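Gullthorpe opens its gripper comparison bench to Dornwood growers and packers

DORNWOOD, 25/01/2024 – Gullthorpe is delighted to announce that its new comparison bench, a labour of love for everyone in our little Dornwood workshop, is now taking bookings from growers and packers.

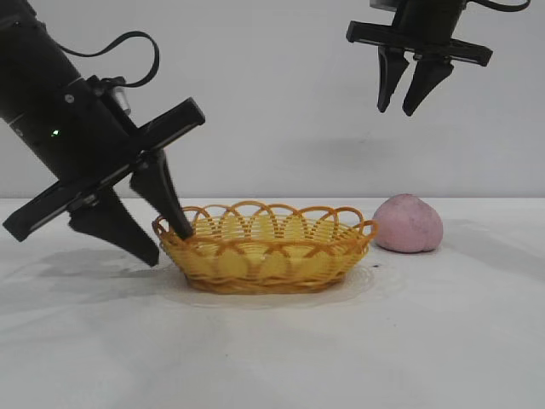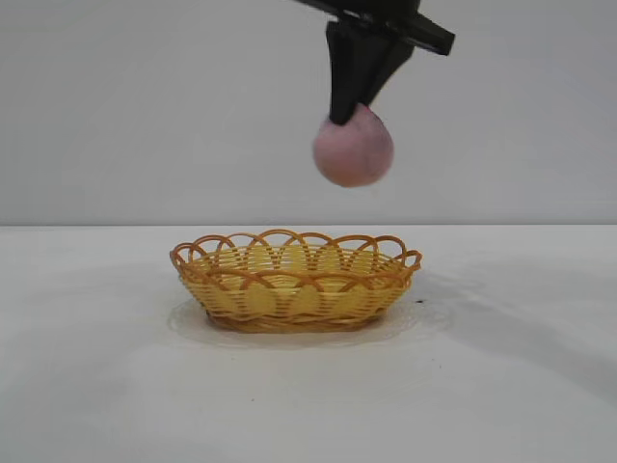
Choosing fingers for a two-arm cell has long meant trusting a catalogue, and we think our neighbours deserve better than that! The bench runs the Gikell and Leitão controllers through the same 107 tasks, and visitors are warmly invited to bring their own produce and punnets. Tapered black fingers pinching a soft pink ball over a woven basket will give you the flavour of it, and program lead Thaddeus Quintanilla is happy to talk finger shapes for as long as you like.

Sessions run for 70 minutes, with room for four guests. Bookings: Clyde Mahmoud, extension 1107.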